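3.2. El pilar A y la limpieza de la esquina delantera

En la primera parte del estudio se pidió a los participantes que limpiaran el interior completo del vehículo según su costumbre, sin instrucciones sobre el orden. El análisis de las zonas omitidas mostró que la esquina delantera, es decir, la unión entre el parabrisas, el pilar A y el extremo del tablero, era la que más veces quedaba sin terminar. De los 90 registros válidos, en 38 el paño no llegó a tocar la parte inferior del pilar. Este resultado coincide con lo que Pană había observado en el taller de Urnano durante el mes de abril, aunque en aquella ocasión no se hizo un recuento sistemático.

Consideramos que la dificultad tiene dos componentes. El primero es geométrico: el revestimiento del pilar se ensancha al bajar y el cristal se acerca al tablero con un ángulo muy cerrado, de manera que la mano abierta no entra y la persona debe trabajar con la punta de los dedos. El segundo componente es visual. La persona sentada mira hacia arriba y a contraluz, y el polvo sobre una pieza oscura se distingue mal cuando el cielo ocupa buena parte del campo de visión (Figura 4).

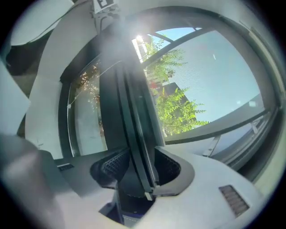 Figura 4. Esquina delantera del habitáculo, con el pilar A entre la ventanilla lateral y el parabrisas. Se aprecia el reflejo del sol junto a la parte alta del pilar.

El reflejo tiene consecuencias prácticas. Cuando el sol incide cerca del pilar, una bruma blanca cubre la parte alta de la moldura y es difícil decidir si una mancha pertenece al cristal o al plástico. Varios participantes repitieron la misma pasada hasta siete veces en esta zona, mientras que en el centro del parabrisas repetían mucho menos. Por otra parte, los elementos que se ven detrás del vidrio, como las ramas de un árbol o el brazo del limpiaparabrisas, compiten con las marcas de suciedad y obligan a cambiar el enfoque de la vista con frecuencia.

Para la segunda parte se compararon dos herramientas: el paño plano Prekia y la manopla estrecha Gurnex. Con la manopla, el tiempo dedicado a la esquina fue menor, pero quedaron más fibras en la junta del cristal. El paño plano dio mejor acabado sobre la moldura y peor acceso al borde inferior. No encontramos diferencias entre los participantes diestros y los zurdos, si bien el segundo grupo era pequeño y este dato debe tomarse con prudencia.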